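Open Day at the Sistcombe Workshop: Your Questions

What will I see if I come along?
Mostly the plate table, which is the part everybody asks after. Two arms share a wooden table with a dish rack at the back, and the job we have set them is the very ordinary one of handling crockery. We call the whole set-up Tisar, and it runs through the afternoon in October with short pauses for questions.
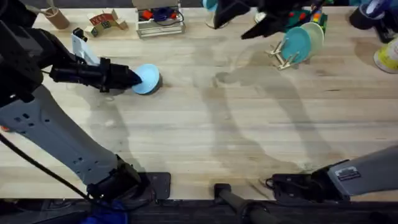 My daughter wanted to know whether they ever get bored of plates, and I didn't have an answer for her, but we stayed for two goes and would happily have stayed for more. - a visitor to our last open day

We're so glad you did! Do bring her back.

Why use two arms when one might do?
A fair question, and one we argue over ourselves. Passing a thing from one hand to the other is something most of us do all day long without a thought, and it is surprisingly fiddly to teach. Both grippers have to agree on where the object is - and on who is letting go. 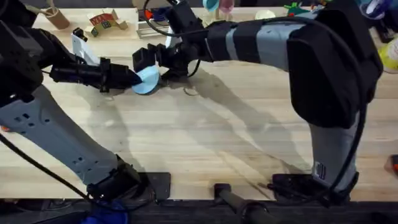
Left arm holding, right arm open, at the Tisar table.

How long does a demonstration last, and do I need to book?
Each one takes 390 seconds from start to finish, and then we reset the table and have a chat. There is no booking for the table itself, but the hall holds 152 people and we do have to stop at that, so please come early if you can. Doors open at 2 in the afternoon and the first run is at 3.

Can children come close?
They can come right up to the rope, and there's a low step so that smaller ones get a proper look at the tabletop.

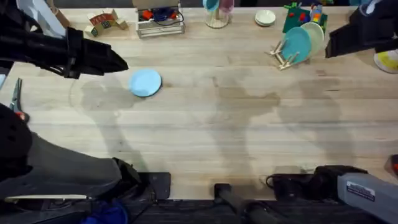 We do ask that hands and bags stay on your side of it while the arms are powered, and that goes for grown-ups too, however tempting it is to lean in.

How do I get there?
Take the Jirent bus to Keskin Lane and follow the signs round to the back. Parking is very tight, I'm afraid, but there are bicycle racks by the gate.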